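4 min read · 13 shares

3.2 Upkeep of the hand-held grippers

The Grindow station uses two hand-held grippers, each with black outer plates and orange ridged finger faces. We wiped the ridges after every 30 recordings and checked the screws on the gripper bodies at the same time.

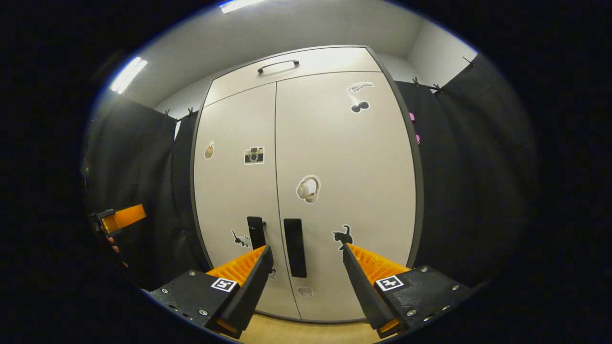 Figure 4. Gripper fingers in front of the double-door cabinet.

Fingers were replaced after 700 closures — sooner if a ridge had torn. A marker was reprinted when its white border was scuffed, and the camera was then recalibrated with 52 views.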